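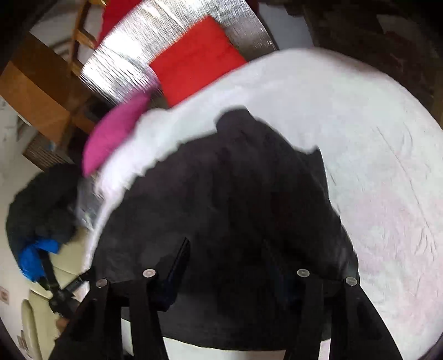 Does a black T-shirt have to be folded before it goes in the drawer?
Only if you plan on seeing it again before you need it.

I came to this view slowly. For years I folded the way my mother did, sleeves back, hem up, everything in a stack, and every morning I pulled the one at the bottom and wrecked the other 14. Then I did it again on Thursday, which is laundry night in our apartment on Plurnmont, and felt virtuous for the length of one podcast.

My roommate, Tùng Phùng, does not fold. He owns a drawer, and his clothes are in it. He leaves the house looking exactly as creased as I do, and he gets to bed 26 minutes earlier. I have timed this, which says plenty about which of us is happier.

The folding people will tell you it saves space. It does, and I have filled the space with more black shirts. They will tell you it's calming, and I'll grant them towels. A towel has four corners and knows where they are. A black shirt on a white bedspread is a puddle with a neckline somewhere in it, and at eleven at night I can't tell the front from the back.

So here's my offer. Fold what other people will see folded: guest towels, the good tablecloth, anything going in a suitcase. Lay the rest flat, once, and call it done. I still do the sleeves, though. My mother visits in January and she opens drawers.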